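# Mumska wrist kit for school and club robot arms

Two-finger gripper, wrist camera and a box of practice tasks, for groups of students from 14 years.
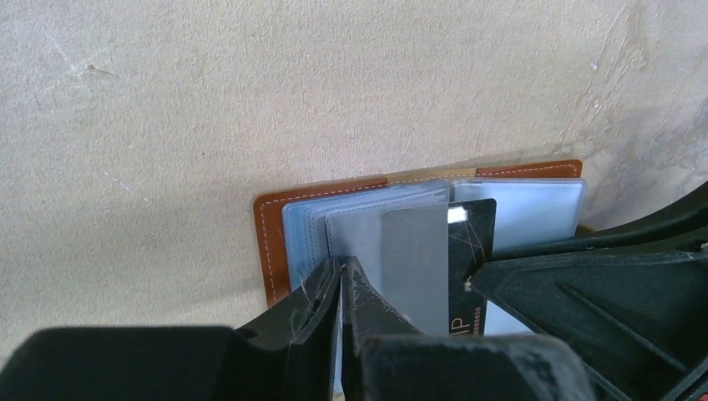

## What the kit is for

The Mumska kit was made for clubs which already have a small arm and want to do something more interesting with it than moving cubes. It has grown from the Thursday group of Yaowalak Meesuk, where the students wanted to try objects from a normal pocket or a normal desk: a card holder, a key ring, a pencil case with a zip. These objects are difficult. They bend, they shine, and they do not stay where you put them.

The card task is the one that most clubs ask us about. A leather card holder is opened and put upright against a wall, and the cards are pulled up a little from the clear sleeves. The fingers must come from both sides and go in between the plastic. A thin finger tip helps very much in this place, and for this reason we changed the shape of the tips in the second version.

## What you receive

- 1 gripper with two fingers, black, already assembled
- 1 pair of spare finger tips
- 1 wrist camera with holder and cable (1.5 m)
- 1 adapter plate for the Ikau arm, 1 blank plate for other arms
- screws, two hex keys, cable clips
- task booklet with 12 tasks, printed, in English and Spanish
- access to the recordings of the other clubs

The arm is not included. The card holder and the cards are also not included – please use old cards of your own, without bank details on them.

## Technical data

| | |
|---|---|
| Weight with camera | 319 g |
| Opening of the fingers | 0 to 70 mm |
| Supply | 12 V, from the arm or from a separate adapter |
| Connection | USB, one cable for gripper and camera |
| Software | Poduval 2 or later (Windows, Linux) |
| Order number, complete kit | 2363 |
| Order number, spare finger tips | 775 |

The gripper closes with a limited force, which you can set in Poduval in five levels. For cards and plastic sleeves we recommend level 1 or 2. With level 4 the sleeves can get a fold which does not go away.

## The tasks

Every task in the booklet has one page for the students and one page for the teacher. The student page says what must be on the table and when the task is counted as done. It does not say how to do it. The teacher page has the usual mistakes and the time we would plan.

The card task is number 7. Before it, please do number 4 (the envelope) and number 5 (the sheet of paper in a plastic folder), so the group knows already how the camera sees a transparent surface. Reflections on clear plastic move when the wrist moves, and a program which looks only for bright edges will follow them. One team solved this with the lamp turned to the ceiling. Another team, Beto, changed nothing in the light and taught the arm from more than 3824 short recordings, which took them from autumn until June. Both ways are allowed in our competition.

## The club competition

Each kit includes one free registration. Teams have 15 minutes for three tasks, and one of the three is always an object which they bring themselves. The jury gives points for the finished task, for a clean program and for the logbook. Leire Cifuentes answers all questions about the rules and sends the form for the points to clubs which want to practise with it before.

## Care of the fingers

The fingers are a wearing part. Scratches and grey scuffs on the black surface are normal and do not change the grip. Small fibres like to stay on the edges, so take them off with tweezers before a session and do not use a vacuum cleaner near the camera. Dust can be wiped away with a dry cloth. Alcohol makes the surface slippery.

Change the tips if you see a crack at the slot, or if the two fingers no longer meet when they are closed.

## Ordering and delivery

Schools can order with an invoice. Clubs without a school behind them pay in advance, and we send the kit in about two weeks. If your arm is not an Ikau, write us the model and the distance between the holes on the last joint, and we will drill the blank plate for you without extra cost.

Page last changed on Wednesday, March 30, 2022: new order number for the spare tips.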